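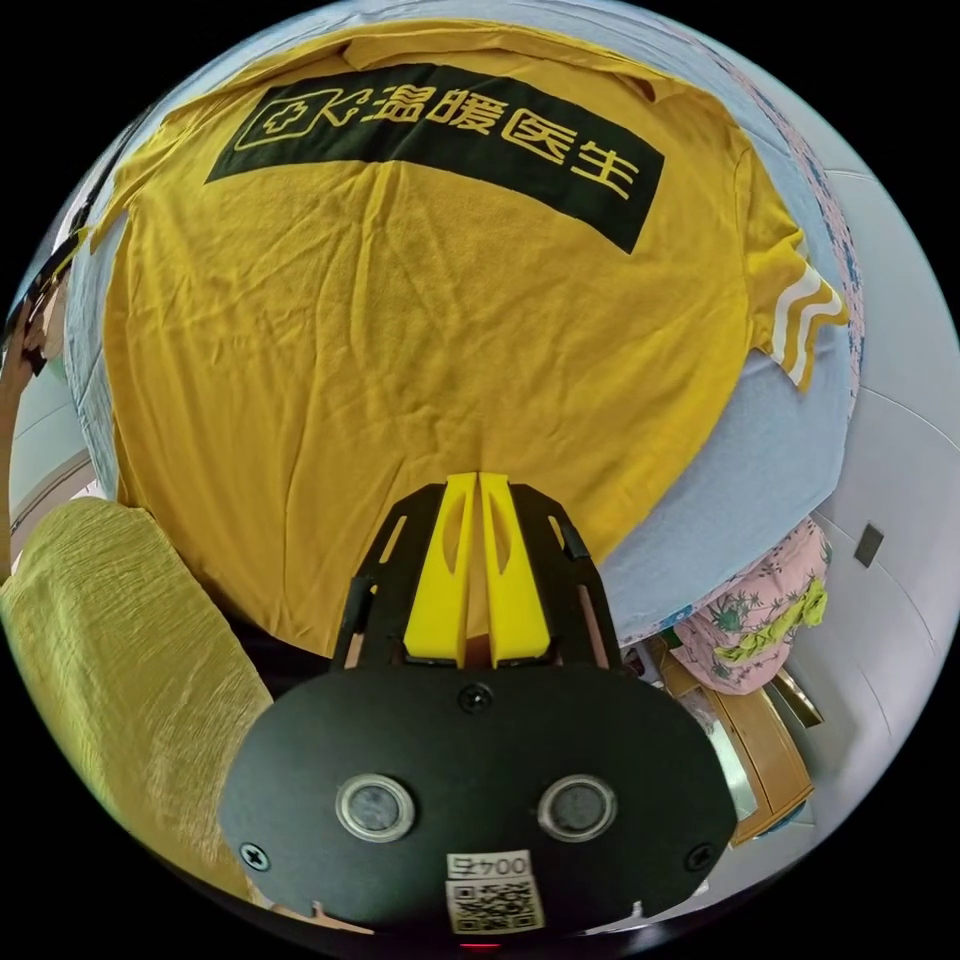

Folding Club is looking for new members

Skekau is a student robotics club with one stubborn goal: a robot that can fold a T-shirt properly and then do the next one. We're taking on new people for the autumn, and we would love you to be one of them.

We don't write folding programs line by line. We fold clothes ourselves, holding a gripper in each hand, and the recordings go into training the robot. So a lot of our work happens next to a bed with a heap of washing on it, and it's far more absorbing than it sounds! A sleeve that you would flick straight without thinking becomes a proper puzzle when all you have is two pairs of narrow fingers.

So far the club has recorded 1,454 folds, mostly T-shirts and pillowcases. Towels are next, then shirts with buttons, which Joni has been threatening us with since last winter.

What you'd be doing

Everyone starts as a folder. You'll learn to pick up an edge without grabbing the sheet underneath, to stretch a fold between two grippers, and to let go cleanly. Most people find the letting go harder than the picking up. Sessions last 80 minutes with a break in the middle, and you can swap hands, garments or jobs whenever you like.

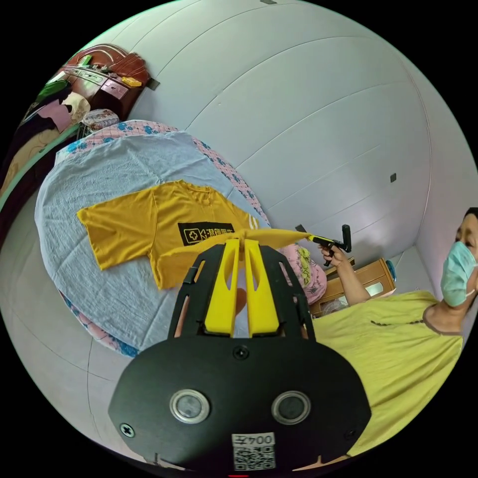 Pulling a fold tight between two grippers.

After a few weeks you can stay with folding or move across to one of the other groups:

Checking. Watching recordings back, marking where each fold begins and ends, throwing out the ones where the shirt got away from us.

Training. Getting the recordings into shape and running the learning software, which we call Nallimau. Some Python helps here, but two of our best people in this group had never written a line before they joined.

Workshop. Printing finger tips, fixing grippers, looking after Ngcobo, our two-armed robot. Ngcobo is slow and a bit dramatic with pillowcases and we're very fond of it.

Who we'd like to hear from

Any student at the college, any subject, any year. We have people from textiles, nursing, physics and music. You don't need to have touched a robot. Patience is useful, and so is being happy to fold the same yellow T-shirt again on a Thursday evening when it didn't go well the first few times. If you're left-handed, please do come - we're short of left-handed recordings and it shows.

You can fold sitting or standing, and the bed height can be changed. If there is anything else that would make sessions easier for you, put it in your email and we'll sort it out before you come.

The Borier Cup

In the spring we enter the laundry class of the Borier Cup, where each team's robot gets a basket of clothes it hasn't seen before and 30 minutes to fold as much as it can. Last time we managed four items and a sock (the sock was disputed). We came home with a long list of things to try, and this year's plan is built on that list. New members can come along as part of the team, including folders, who are very handy for spotting why a fold went wrong.

Practical bits

We meet on Thursday evenings in term time, starting again in September, in Room 144. There's no membership fee. Once a week is plenty, once a fortnight is fine, and exam weeks are off. It's unpaid, but the club pays for travel and food at the Cup.

We record the garment and the grippers, and sometimes the person working on the other side of the bed gets into shot as well. You'll be asked to sign a short consent form at your first session. Have a read of it, ask us about anything you're not sure of, and tell us if you'd like your recordings taken out later.

Old clothes are very welcome too. We need anything clean that creases: odd sizes, loud patterns, children's things, pillowcases.

How to join

Send a few lines to Lindiwe Radebe, club secretary, through the Skekau page on the student portal by Friday, June 20, 2025. Tell us what you study, which group sounds most like you, and whether you'd like to try a session before the summer. No CV needed. Workshop questions can go straight to Joni Keskinen on the same page.

We'll reply to everybody, and tryout sessions are open to friends who just want to have a go.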